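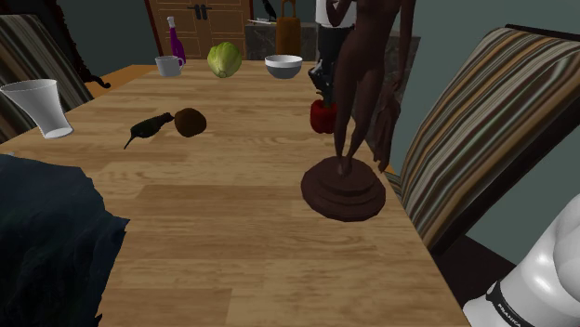
Fig. 1. Long wooden table with a standing figure on a round stepped base and, near it, a red bell pepper.

Course handout, Unit 3: Still life and the objects of the table

December 2, 2023

This unit continues from the lecture on workshop practice. Please read these notes before the seminar in room 306 and bring your own copy of the drawing exercise.

1. What we call still life

In English the term comes from the Dutch word stilleven, which was in use by the middle of the seventeenth century. French and Italian took another way and speak of dead nature. The two names put the weight on different things. The first says that the model does not move. The second reminds us that the fruit was cut and the fish was caught. In your essays you may use either idea, but say which one you follow.

2. Vegetables and rank

In the academies of the seventeenth century, painting was ordered by subject. History painting stood at the top, and pictures of fruit, flowers and kitchen goods stood at the bottom. The argument was that a painter of history must invent, while a painter of onions only copies. Students should be careful with this argument. Spanish painters of the same period placed a cabbage or a quince against a dark ground with as much thought as others gave to a saint.

3. Sculpture inside the still life

A small statue or a plaster cast is often found among fruit and cloth. It could show that the owner was a person of learning. It could also enter the old debate about whether painting or sculpture is the higher art, for the painter shows that he can imitate the work of the sculptor with colour only. Cézanne painted a plaster Cupid together with apples and onions, and the floor behind seems to rise up. We will spend most of the seminar on this work.

4. The table edge

Look at where the painter puts the front edge of the table. When it is parallel to the picture, the objects seem to stand on a shelf or a stage. When the table goes away into depth, the eye travels along it and the objects at the far end become small quickly. A knife or a lemon peel hanging over the edge is a common device to bring the near space closer to us.

Exercise

Choose one still life from the Lazăr reader, chapters 4 and 5. Make a simple line drawing of the table and the main shapes, without shading. Then write about 306 words on the place of the horizon and the height of the viewer's eye.

Reading

Lazăr reader, chapter 4 (all) and chapter 5 (first half only).
Drernitz catalogue, introduction. The copy in the library may not be taken home.

The exercise is handed in at the start of the next seminar, on paper.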